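About Granovar

Equipment planning for manipulation labs and small automation teams

Granovar advises university labs, training centers and small manufacturers on what to buy before they buy it. We do not sell hardware and take no commission from suppliers. Clients pay a fixed fee for a written equipment plan, and the plan is theirs to use with any vendor.

The company was started by Edvin Hovland and Kristine Bautista. Edvin spent his earlier career specifying pick-and-place cells. Kristine ran purchasing for a teaching lab and still signs off every budget sheet we send out. Most of our work now concerns hand-held grippers, bench-mounted arms, and the fixtures, cabling and storage that go with them.

What a plan contains

Each plan opens with a task list. The client names the objects to be handled, the surfaces they sit on and the people who will do the handling. Budget lines are drawn from that list. A lab that works with bottles, cups and other household items has different needs from one that handles machined parts, and the difference shows up first in finger pads and spares, well before it reaches the price of an arm.

The cost sheet has four sections: capital equipment, consumables, installation and staff time. We keep staff time on the same sheet as the hardware. Leaving it off makes a cheap tool look cheaper than it is, particularly where operators have to be trained or a calibration routine has to be repeated after each pad change.

Plans cover five years by default. Shorter terms are available for grant-funded work, with the closing date of the grant used as the end of the term. Residual value is entered as zero unless the client has a written buy-back offer.

How the work is done

A plan normally takes eight weeks. The first two go to a site visit and an inventory of what the client already owns. Existing desks, power outlets and network points are recorded, along with anything that limits reach or cable routing. We prefer to see benches in ordinary use, with papers and cables where people keep them. A cleared bench gives a poor estimate of working space.

Quotes are then requested from up to five suppliers against a single specification. Where suppliers quote different bundles, we break them into common lines — grippers, pads, mounts, controllers, service — so that totals can be compared. Freight and import charges are listed separately.

The remaining time is spent on trials and revision. Trials use the client's own objects on the client's own desks. Grip position, pad wear and operator comfort are recorded on a one-page form, and the forms are bound into the plan as an appendix. Two internal planning tools support this stage: Drakar, which holds the cost sheets, and Gotach, which tracks lead times and open orders.

Trials and purchasing

Pads are budgeted as consumables. Ribbed pads of the kind used for bottle handling get their own line, with a replacement interval set from the trial forms. Fingers are budgeted as spares and held in pairs.
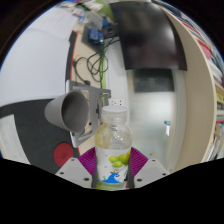
Zhuravel wrote to us after its last plan that the pad line had been the hardest to defend to its finance office and the first to be spent, and asked that future plans show consumables by quarter. We have adopted that layout for all clients.

Working with us

New plans are accepted twice a year, and the next intake opens in October. Inquiries should include a short task list, a floor sketch and the approximate budget ceiling. Budget questions go to Kristine Bautista, technical questions to Edvin Hovland.

Page last revised September 6, 2026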